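4.2 Sorting mixed household goods from open bins

Of all the tasks we looked at in this study, the one that gave us the most to think about was also the plainest: taking a jumble of small household things out of an open-topped bin, one at a time, and putting each where it belongs. Most of us do a version of this at home every Monday without giving it a thought. We reach into the drawer under the sink, come up with a sponge or a bottle cap or a cloth, and our hand has settled the matter before we have quite decided what we are holding. When the same job has to be written down as a procedure, though, it becomes surprisingly rich, and we would like to spend a little time on it here.

The goods came from the returns room at Millow, a small housewares shop in Ulden that was kind enough to let us go through its shelves in February. We took home 647 items in all, and we grouped them by the way they behave when picked up, leaving aside what they are sold for. This gave us 12 groups. Some of them were very large (hard plastic things with flat sides made up a good part of the whole), and others were so small that we were tempted to fold them into their neighbors. We are glad we resisted, as the small groups proved to be where most of the difficulty lay.

Cleaning cloths, mitts and dusters deserve a few words of their own. A folded dish towel is a fairly cooperative thing. It has a top, it has edges, and it stays more or less where it was put. A duster with long soft tufts is another matter altogether! Its outline changes each time it is set down, the tufts spread in whichever direction they please, and the part that looks biggest from above is often the part that offers the least to hold on to. In our notes we came to call these "loose-bodied" goods, a term we borrowed from the packing guide used at Hurkby and have kept throughout this paper, mostly out of affection for it.

The layout of the bin matters as well. We began with tall containers, and soon moved to wide ones with an open top and a plain gray floor, set on a table at a comfortable working height (Figure 6). A wide bin lets the goods lie apart from one another, which is kinder to the person preparing each round, and a gray floor makes a good quiet background for brightly colored things. It is less kind to see-through ones. 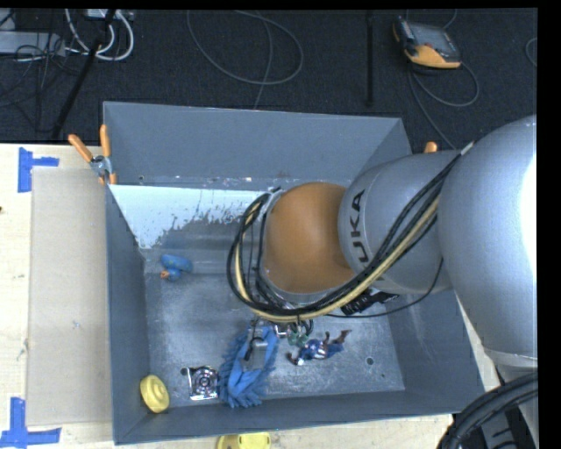

Figure 6. Bin with mixed goods, among them a bright blue fabric item with a shaggy fringe and a small translucent green object.

We prepared 36 rounds in this way, each with its own mix. At first we tried to place the goods neatly, but a neat bin is a rather unnatural thing, and the rounds felt much more like the shop's own returns once we simply tipped everything in and left it alone. The one rule we kept was that soft goods should never be pressed flat beforehand. Villalobos, the sorting scheme we compared ours with, does allow this, and it certainly makes for tidier groups, but it also hides the very quality we were hoping to study.

Two smaller remarks may be of use to anyone who would like to repeat the exercise. The first is that scuffs on the bin floor are worth leaving in place. We had thought of replacing worn bins between rounds and decided against it, partly for reasons of cost and partly out of a feeling that real storage is seldom spotless. The second is that clear and tinted plastic should be mixed in with the cloth goods from the very first round. Kept for later, it tends to be treated as a special case, and the descriptions written for it grow longer and fussier than they need to be.

The wording of the group descriptions went through several drafts, and the full list is given in the appendix together with the packing notes from Millow. Section 4.3 takes up the question of goods that fit two groups equally well, beginning with the scrubbing mitt.

14 shares
3 comments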